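Mobilier et objets pour la petite enfance
Notes de cours, séance 2
La cuisine-jouet : structure, plan de travail, signes

Objet de la séance

La cuisine-jouet relève à la fois du meuble et du jouet. Comme meuble, elle doit tenir debout, supporter un appui, se laisser monter et nettoyer. Comme jouet, elle doit être reconnue par un enfant qui ne lit pas. Les notes qui suivent traitent ces deux aspects dans l'ordre où ils se posent au dessin : ossature, plan de travail, cuve et robinet, appareils, façade. Le vocabulaire employé est celui de la cuisine domestique, sauf mention contraire.

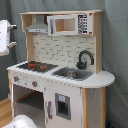
K. Mahmoud

1. Typologie

On distingue trois familles. Le meuble à bloc unique réunit le bas et le haut dans une seule caisse. Le meuble modulaire sépare évier, cuisson et rangement, que l'on juxtapose. Le meuble à deux registres superpose un corps bas, un plan et un caisson haut porté par des montants latéraux. La dernière famille est celle que nous étudions. Elle offre une bonne lisibilité pour un encombrement au sol réduit, au prix d'un centre de gravité plus élevé.

Dans le meuble à deux registres, le vide entre le plan et le caisson haut a un rôle précis. Il laisse passer les mains et il cadre la crédence, seule surface verticale toujours visible pendant le jeu. Sa hauteur se règle sur le plus grand accessoire prévu – en général une casserole avec son couvercle, ou une bouteille factice – augmentée du passage de la main.

2. Ossature

Les montants latéraux travaillent en compression et, dès qu'un enfant tire sur le caisson haut, en flexion. Un montant de largeur constante est facile à débiter mais ferme visuellement le meuble. On préfère souvent un montant à redent : large en partie haute, là où il reçoit le caisson, plus étroit au niveau de la crédence. La découpe dégage le plan et allège le profil. Elle crée aussi un angle rentrant, point de concentration des contraintes, qu'il faut traiter par un congé. Un angle vif à cet endroit est une faute de dessin courante dans les premiers rendus.

Le contreventement est assuré par le panneau de crédence. Cette fonction est rarement perçue, parce que le décor la masque. Un panneau simplement glissé en rainure, sans fixation, limite mal le hors-équerre ; vissé ou collé sur son pourtour, il bloque le cadre. Pour la maquette de l'atelier, la crédence sera fixée sur ses quatre côtés.

La planche supérieure termine le caisson et répartit la charge entre les deux côtés. Elle sert de prise à l'adulte qui déplace le meuble. Il faut donc la calculer pour cet usage, même si la notice recommande de saisir le meuble par le bas.

3. Hauteurs

Cote hors tout retenue pour le projet : 1000 mm. Le plan de travail se place à hauteur de coude, bras relâché, pour l'enfant médian de la tranche d'âge visée. Il n'existe pas de hauteur convenable pour toute la tranche. On choisit un compromis et on le note au cahier des charges, avec la population de référence.

Le bord inférieur du caisson haut pose un second problème. Placé trop bas, il se trouve dans la trajectoire de la tête lorsque l'enfant se penche vers la crédence. Placé trop haut, il rend les appareils inaccessibles aux plus jeunes. La vérification se fait en coupe transversale, avec deux gabarits (petit et grand), bras tendu puis buste incliné. Une élévation seule ne suffit pas.

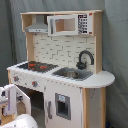
La profondeur se déduit ensuite de l'atteinte et du gabarit de la cuve. Un plan trop profond repousse le fond hors de portée utile et invite à l'escalade. Un plan trop court ne laisse aucune surface entre la cuve et le chant avant, et tout objet posé finit au sol. Les étudiants dessinent habituellement trop profond, par transposition de la cuisine réelle. Il faut repartir de l'enfant et vérifier les proportions à la fin.

4. Le plan de travail

Trois zones se partagent la longueur : cuisson, lavage, dépose. Les deux premières sont figurées, la troisième est souvent oubliée. Or l'observation du jeu montre que la dépose est la zone la plus sollicitée : on y range, on y trie, on y sert. Une extrémité arrondie en débord du corps bas répond à ce besoin. Elle ajoute de la surface sans allonger la caisse et permet à un second enfant de se placer en bout, hors de l'axe du premier.

Le débord a trois conséquences constructives :

– il crée un porte-à-faux, à vérifier sous appui vertical en extrémité ;
– il déplace l'axe de basculement latéral, ce qui oblige à contrôler la stabilité dans les deux sens ;
– il expose un chant courbe, plus difficile à plaquer qu'un chant droit.

Le rayon de l'arrondi se dessine d'une seule venue. Les raccords de deux rayons différents se voient au premier reflet et se poncent mal. Si le chant est plaqué, on s'assure auprès du fournisseur du rayon minimal admis par la bande. Si le panneau est massif, on traite le fil en bout, qui absorbe davantage la finition.

5. Cuve, robinet et accessoires
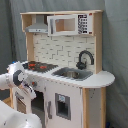
La cuve est un contenant avant d'être un signe. Sa dimension utile n'est pas celle de la découpe dans le plan mais celle du fond, une fois déduits la dépouille et les rayons. On la définit à partir du plus encombrant des objets qu'elle doit recevoir. Avec un bol métallique brillant placé dans un bac gris rectangulaire, le rapport se lit immédiatement : forme ronde dans un rectangle, les angles de la cuve restent disponibles pour les doigts, et l'objet peut être saisi par le bord. Une cuve ronde ajustée au même bol supprimerait cette prise. On retiendra la règle suivante : laisser autour du récipient de référence un passage de doigts sur au moins deux côtés opposés.

Le robinet en col de cygne dégage le volume au-dessus de la cuve et se reconnaît de loin. C'est également la pièce la plus exposée à l'arrachement, l'enfant s'en servant comme d'une poignée. L'embase doit donc être large, reprise sous le plan par une contreplaque, et l'ensemble démontable pour remplacement. Programme d'essai interne de l'atelier : 2000 manœuvres alternées du bec, puis contrôle du jeu à l'embase. Le résultat est consigné sur la fiche 1791, avec la nature des vis et le couple de serrage.

Les récipients en métal ont des avantages (masse, son, tenue au lavage) et deux inconvénients : le bruit, et l'usure qu'ils provoquent sur les décors imprimés. Le fond de cuve reçoit par conséquent une pièce rapportée, jamais une simple impression.

6. Signes et degré de figuration

On appelle degré de figuration l'écart entre l'appareil réel et sa représentation. Il se règle pièce par pièce. Une hotte se réduit sans perte à un trapèze et à un conduit. Un four à micro-ondes demande une porte, une fenêtre et un bandeau de commandes ; les touches peuvent être imprimées, la porte gagne à être mobile. Une table de cuisson se contente d'un fond sombre et d'un contraste de couleur pour les foyers. Le rouge y est conventionnel : il signale la chaleur, y compris pour un enfant qui ne connaît chez lui qu'une plaque sans marquage apparent.

La crédence admet plusieurs traitements. Un appareillage de carreaux décalés, imprimé au trait fin, situe le meuble dans la cuisine sans autre fonction. Un panneau perforé recevant des crochets ajoute du rangement et occupe la main. Le second coûte plus cher en usinage et suppose de choisir un diamètre de trou compatible avec les règles relatives aux doigts d'enfant. Les deux solutions seront comparées en atelier sur la base du même cadre. 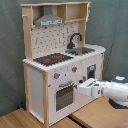 Le bouton rotatif mérite un développement séparé. C'est la commande la plus manipulée de la façade, et celle dont la liaison est la plus souvent sous-dimensionnée. Un axe vissé directement dans le panneau prend du jeu, puis se dévisse par rotation répétée dans un seul sens. On utilise un axe traversant, arrêté à l'arrière par un écrou frein, avec une rondelle de friction. Un cran mécanique améliore nettement le retour tactile. Le repère de position doit rester visible par un enfant debout, donc placé vers l'avant ou sur la tranche, et contraster avec le corps du bouton.

7. Couleurs et finitions

Le couple bois clair et blanc domine l'offre actuelle. Il simplifie l'approvisionnement, s'accorde avec la plupart des intérieurs et laisse les accessoires porter la couleur. Il a un défaut technique : les surfaces blanches révèlent les chocs d'arête et les salissures autour des poignées. On prévoira un chant adouci avant laquage et un échantillon de retouche joint à la notice.

Le gris et le noir sont réservés aux pièces qui figurent le métal ou le verre. Cette discipline doit être tenue sur tout le meuble. Un gris employé pour la cuve puis pour un élément structurel brouille la lecture.

8. Travail en atelier

Groupe Pevell : ossature, montant à redent, fixation de la crédence. Groupe Kinura : plan, débord arrondi, cuve et robinet. Chaque groupe remet une coupe transversale, une élévation, une nomenclature et un éclaté de montage. Les cotes sont en millimètres, sans décimale. Les plans comportent l'indice de révision et la date de mise à jour.

Les panneaux sont à retirer au magasin Skadska avant la fin mai. Débit à 14 h, machines arrêtées à 17 h. Les chutes de plus de 1000 mm de long retournent au rack, les autres vont au bac de récupération après marquage de l'essence.

Rappel pour la nomenclature : les vis apparentes et les vis cachées figurent sur des lignes distinctes, même lorsqu'elles ont la même référence.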